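Why is a snack packet so puffy?

Pick up a sealed packet and give it a gentle squeeze. It pushes back. Plenty of people will tell you the maker has filled it with air to make you think you're getting more food. Is that true? Let's be fussy and check.
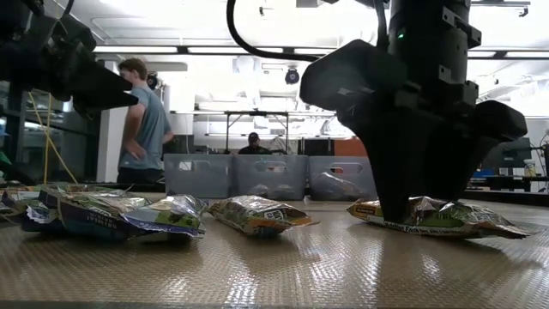
Words: Veronika Koller
Checked by: Krystyna Mazurek
Fallosness Young Readers, 27 Apr 2019

Start with the word "air". The gas in many crisp packets is mostly nitrogen. Ordinary air is mostly nitrogen too, but it also has oxygen in it, and oxygen slowly makes oily food taste stale. So packers often push the oxygen out and seal nitrogen in. The gas works as a cushion as well. Crisps snap easily, and a packet gets bumped a lot on its way to a shop.

Does that prove every puffy packet needs all that gas? No. I'm still suspicious of very big bags with very little in the bottom. The useful thing to read is the weight, printed in grams. If one bag says 60 g and a much larger one says 60 g too, you know what to think.

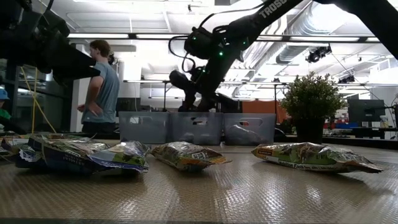

Shininess is another thing people get wrong. "It's foil," they say, and sometimes they're right, but many snack packets are plastic with a coat of metal so thin that you could never peel it off. It helps keep out light and oxygen. Look at how the film catches the light on the dark blue bag, then look at the crinkled strip at the end of the smaller olive green and brown one. A strip like that is called a crimp. Two layers are pressed together, usually with heat, and the ridges help them grip.

You may have heard that you can test for foil by scrunching. Scrunch an empty packet in your fist and let go. Kitchen foil stays in a ball, and plastic film tends to spring open. It's a decent test but I wouldn't bet my lunch on it - some packets have real foil between layers of plastic, and they can do a bit of both.

Try it with three different empty packets, and write down your guess before you scrunch.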